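01/02/2020 - Cavden bench notes, hand-held grippers, produce sorting

Went over the handling rules w/ Gisela before starting. She wants them short enough to tape inside the lid. What we have so far:

Gloves on before you touch the gripper, not after. Wipe pads between sets, both jaws. If a pad is lifting at the corner, stop and swap it, don't press it back and hope.
Open jaws fully before approach. Close slow on soft stuff (tomato, strawberry). No squeezing to "make sure".
Two people working same sheet: one reaches, other holds back with jaws open. Say "in" and "out" out loud. Sutrisno keeps forgetting the "out".
Anything dropped on the floor goes in the reject log and does not come back on the sheet.

Sheet rule is still a mess. Kimarero draft says flat surface, no folds over a finger width. On a bed with thin plastic that is never going to happen. My vote: allow wrinkles, write down the surface type in the log, move on. Gisela not convinced, wants it checked agianst the Skila set first.
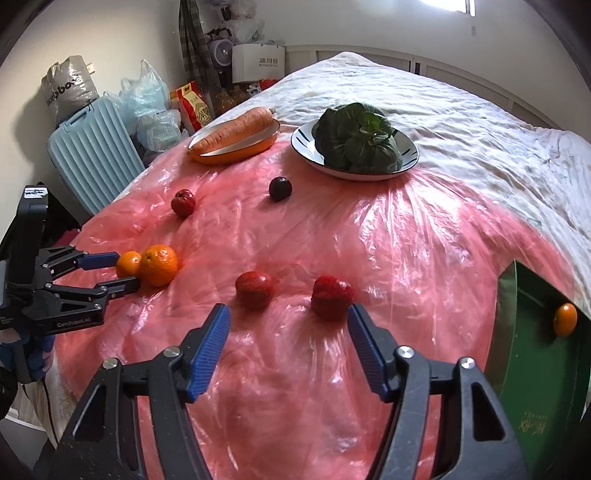

Left gripper on the small orange, other one open. Pink sheet, wrinkles and all.

Log count 132 grasps, 94 of them with the surface column filled in. Not good enough. Column should be required, not optional. Asked Sutrisno to change the form.

Still open:
- do oranges touching each other count as clutter or not? Sumampouw rules don't say
- pad swap interval. 20 sets is a guess, mine
- plates: stay put for the whole set or get moved between? I say stay put
- who signs off teh final version

Redo the rule card by March. Larger type this time. Spare blue pads are in the second drawer, nearly out, order more.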